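Speaker notes: Slow Heat, Cheap Cuts
Wed 6 January, evening talk at the Starnitz cookery club

Slide 1 - hello and settling in

Good evening, everyone, and thank you for coming out when you could all be at home with your feet up and a plate of leftovers. Wait for the chairs to stop scraping. Say hello to the back row, who always think they can't be seen.

Introduce myself briefly. I've been cooking tough meat for most of my adult life, at first because I couldn't afford any other kind and then because I found I liked it better. Tonight is all about pork shoulder and beef shin, with a small detour into lamb neck if we have time (we never have time, but I put it in every year and I live in hope).

Mention that Sadao Sakamoto has brought the tasting pots and they're keeping warm at the back. No wandering over there until the break, please, however good it smells.

Slide 2 - why tough meat is tough

Keep this bit gentle. A shoulder works hard all day long and a fillet hardly works at all, so the shoulder has far more connective tissue running through it. Cook it fast and it tightens up and you'll be chewing until bedtime. Cook it slowly with a bit of moisture about and that same tissue softens into gelatine, and that's where the lovely sticky, silky feel comes from.

Tell the story of my first beef shin, which I fried like a steak in a bedsit and served to my future in-laws. Pause there. They did still come to the wedding.

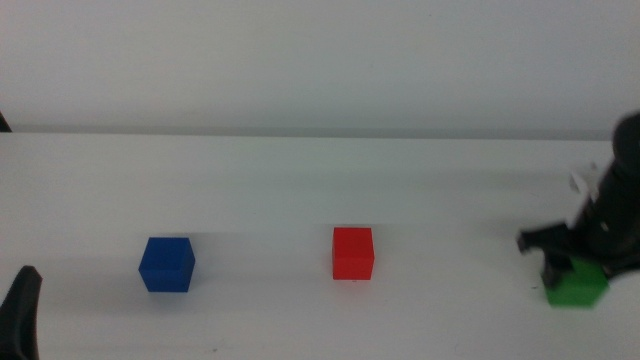
It helps to remember that all this softening takes time as well as heat. People turn the oven up because they're hungry, and I do understand, I've done it myself more often than I'd like to say in public. But the outside dries while the middle is still stubborn, and you end up with the worst of both. If supper is running late, put out bread and olives and leave the oven alone.

Slide 3 - the oven and what it tells you

Ask for hands up: who has an oven thermometer? Usually not many. Mine at home, a Jimow, came with a dial that I trusted for years. Then I hung a little thermometer inside and set the dial to 110, and it settled at 116. That's nothing to lose sleep over with a shoulder of pork, but I had been wondering why my meringues went brown.

For a bone-in shoulder I aim for 115 degrees Celsius with the lid on. Over 5 hours for a decent-sized joint, and I start checking towards the end by pushing in a skewer. If it slides in as though the meat weren't there, you're done. If it grips, put the lid back on and go and read your book.

Someone will ask about fan ovens. Answer: yes, drop it a little, and keep an eye on the liquid. Someone else will ask about slow cookers. Answer: yes, lovely, but brown the meat in a pan first or you'll miss out on half the flavour.

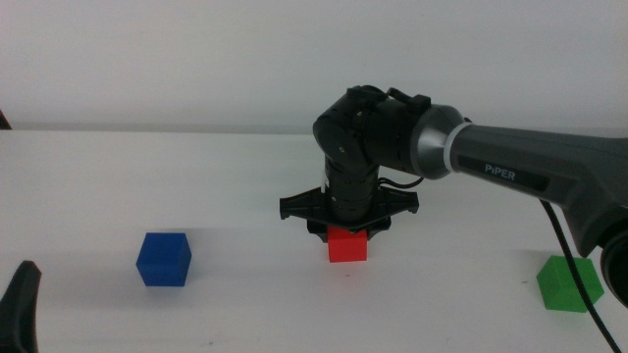
Browning, then. Pat the meat dry with kitchen paper, and I mean properly dry, top and bottom and in the folds. Salt it the night before if you remember. Get the pan hot, put the meat in, and then comes the hard part, which is leaving it be. It will stick at first and let go when it's ready. I find it useful to hold a cup of tea in my tongs hand so that I can't fiddle.

Slide 4 - what goes in the pot

Onions, always. Carrots if you have them, celery if you must. I go easy on the liquid - it should come halfway up the meat and no further, as the joint gives out plenty of its own. Cider with pork, stout or plain stock with shin. Takumi Iwasaki taught me to add a spoonful of miso to the beef, and I've never gone back. He is here tonight, so please embarrass him at the break by asking for his recipe.

Hand round the Peixoto paprika so that people can smell it. Get the tin back this time!

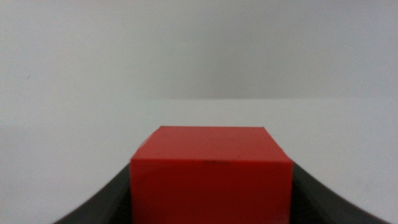
Red cube between the gripper fingers.

Slide 5 - resting and keeping

A slow-cooked joint likes a good rest, lid on, off the heat. Half an hour is fine. Then skim the fat, boil the juices down until they coat a spoon, and taste before you add any salt at all, because they'll have grown a good deal saltier in the pan.

Better still, make it the day before. Cool it promptly, put it in the fridge in its liquid, and lift the fat off in one piece the next day. Warm it through until it's piping hot right to the middle. Shin in particular is a different dish on the second day, and I'd always choose to serve it then if I had guests.
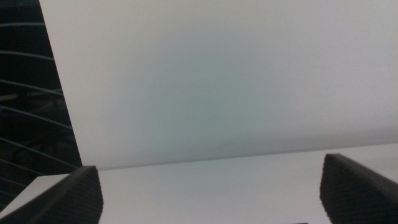

Leftovers: shred the pork into a pie with leeks, or crisp it in a dry pan and pile it on toast. The last of the shin goes through pasta with a splash of its own gravy. Save the pork fat for roast potatoes.

Slide 6 - break and questions

Thank Sadao and let people go to the pots. There are 2 of them, cider pork on the left and shin with miso on the right. Spoons are in the Skitonon box by the door.

After the break, take questions. If it goes quiet, ask who has had a disaster lately, as that always gets them going. Lamb neck if there's time. Remind everyone about the barbecue evening in July, and that the sign-up sheet is on the piano.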